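Table Sorters Wanted (Part Time, Patient, Possibly a Little Fussy)

Drekwood is looking for people to pick small things up and put them in baskets. We have tried to make that sentence sound grander and given up.

The job, at its plainest: you sit or stand at a table, you have a basket and some objects, and over the course of a session the objects go into the basket. Then they come out again, and you start over. We run sessions on small-object tidying all through the spring, and we need ten people who can do the same modest task many times without getting sloppy or, worse, creative.

What the work is like

A session lasts three hours with a proper break in the middle, and a longer one if Hendrik Mnguni has brought cake. You work at your own table with a white board on top, so the small pale things are hard to see and the small dark things look like bugs. You get used to it. Each round has a short card telling you what goes where. Some cards say "one item, left hand." Some say "one item, right hand." The advanced cards involve both, and people have been known to ask for a raise.

The objects change from week to week. Expect balls, egg shapes, blocks, lids, spoons and the sort of plastic odds and ends that live at the back of a kitchen drawer. Round things are the hardest. They roll, they know they roll, and they wait until you've relaxed. If you have ever chased a grape across a buffet with people watching, you have relevant experience and should put it in your application.

The baskets are small and plain. You aren't allowed to move the basket closer to yourself, however reasonable it seems at the time.

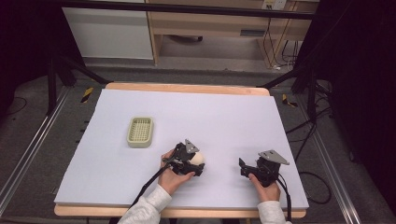 Soledad Olmedo would like applicants to know that the egg is harder than it looks, that she did 157 rounds with it last April, and that anyone who says they can do it first time should be given the spoon instead, to calm them down. She also asks us to mention that slow is fine. We had planned to say "steady pace preferred," and have been overruled.

Who we're after

You should be 18 or over and comfortable using both hands for fiddly work. You should be able to follow a written card in English without improving on it. Glasses are fine. Left-handers are very welcome, as the current group is so right-handed that the left-hand cards have started to gather dust.

No experience is needed. Past sorters have come from bakeries, a bike shop, two different libraries and one career in piano tuning that we still hear a lot about. If you're the person at home who reloads the dishwasher after somebody else has loaded it, please try to keep that side of yourself in check until the shift is over.

Bare wrists or close-fitting sleeves only, please. Bracelets, large rings and anything with a dangling cuff will have to stay in your locker.

Pay and hours

Pay is $30 an hour, breaks included. Shifts are mornings or afternoons on weekdays, and you choose your slots a month ahead. We ask for at least 3 shifts a month. If you can't make one, call the day before and Yee-man Tse will find somebody to swap with you. She is good at this and a little frightening.

Parking is free behind the building. The coffee is also free, and tastes it. The floor is carpeted, so you'll be spared the sound of dropped objects, though your neighbor will still notice.

The tryout

Everybody does a short tryout before we offer shifts. It takes 30 minutes, it's paid at the full rate, and it consists of one basket, one card and whatever was nearest on the shelf. We look at whether you read the card to the end and whether you can start a round the same way you started the last one. Dropping things doesn't count against you. Kicking them under the table and carrying on does.

The first tryout day is Sat 4 January, from ten in the morning. Further dates will be set once we see how many people turn up to that one.

How to apply

Write to Kagiso Kekana at the Drekwood front desk, or leave a note there in person. Tell us which days you're free, which hand you write with, and in a few lines, the most tedious job you ever did well. No résumé, please. Kagiso reads every note and answers within the week.

If you need a chair of a particular height, or would like to work standing, put that in too and the table will be set up for you before you arrive.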